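Noelia Marín
21st April

Right, a thread about a tap, a table and a sweatshirt, in that order of importance. Make a cuppa.

1/ For anyone new, I've been trying to sort out my kitchen table corner since August. It started as "I'll just swap the table" and it has become a whole personality. Sorry to everyone who muted me over the chair posts (I would've too!)

2/ The table first. Glossy white, ordered from Garrido, £382 including delivery up the stairs. I'd wanted matt, matt was out of stock till who knows when, and I have no patience whatsoever. So glossy it is.

3/ Things I've learned about a glossy white top: every crumb shows. Every single one. Toast is basically confetti. But it does wipe down in one go and it bounces the light about on grey mornings, which in this flat is most of them.

4/ My mum's advice was vinegar and water. My neighbour's advice was never, ever vinegar. I went with warm water and a drop of washing-up liquid and then a dry cloth straight after, small circles, and it comes up lovely. Don't use the rough side of a sponge. I did it once in a corner and I know exactly where that corner is.

5/ Little square cloths, by the way. I bought a pack of 11 from the Ondico market stall, and I'm a convert. Big tea towels just drag everything across with them. A small one you can fold into your palm and get right up to whatever's on the table without moving it.

6/ Dark colours only though!! Pale ones look tired after one go at a tea stain. Dark red hides a multitude of sins, and it doesn't seem to bleed if you wash it by itself the first couple of times.

7/ OK so, taps. I fell down a hole with taps. I wanted black and I wanted the tall swoopy kind that goes up and over, because my stockpot doesn't fit under the one I've got and I've been filling it with a jug for two years like a Victorian.

8/ Brudix do one, Dromine do one, they look identical to me and the price gap is silly. I've read the reviews of both so many times I could recite them. Someone called the Dromine one "a bit goose-like" and now that's all I see. I quite like it for that.

9/ Questions I still can't answer: does black show limescale worse than chrome? Half the internet says yes, the other half says wipe it every night. I'm not going to wipe it every night. I know myself.

10/ Also all the bits and fittings! Each one a slightly different short black cylinder, and the leaflet drawings are the size of a ladybird. If you're doing this, lay everything out on a clear table first where you can see it, and don't do it over carpet. A plain white top is brilliant for this, black parts stand out a mile.

11/ And clear the drinks off. I say this as someone who has sent a full glass of squash across an instruction leaflet. Bottle with the lid on, fine. Open glass, absolutely not.

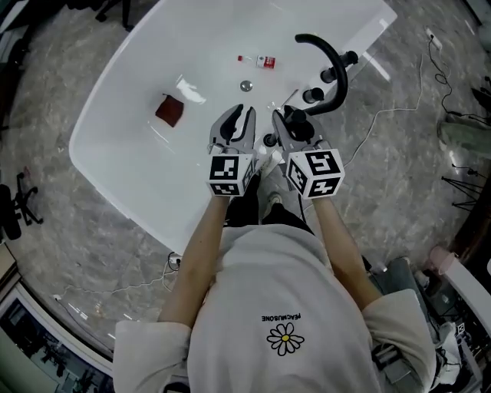

Black curvy pipe on the right, dark red cloth on the left, daisy on the jumper.

12/ Before you all ask, the sweatshirt says PEACEMINUSONE, with the little daisy underneath. Off-white and massive, sleeves you can shove up out of the way. Perfect faffing-about-at-a-table wear. Off-white near tea is a risk, I accept that.

13/ Still dithering on Brudix v Dromine. If you've got a black swan-neck tap and live somewhere with hard water, please tell me what it looks like after a year. Photos very welcome, dirty ones especially.

14/ Oh and someone asked last time about the grey floor going with white. Yes! Warmer than you'd think once there's a bit of red about. I'd still like a rug but I've been told I'm not allowed to mention rugs until the tap's decided.

15/ Replies open, be nice about the goose.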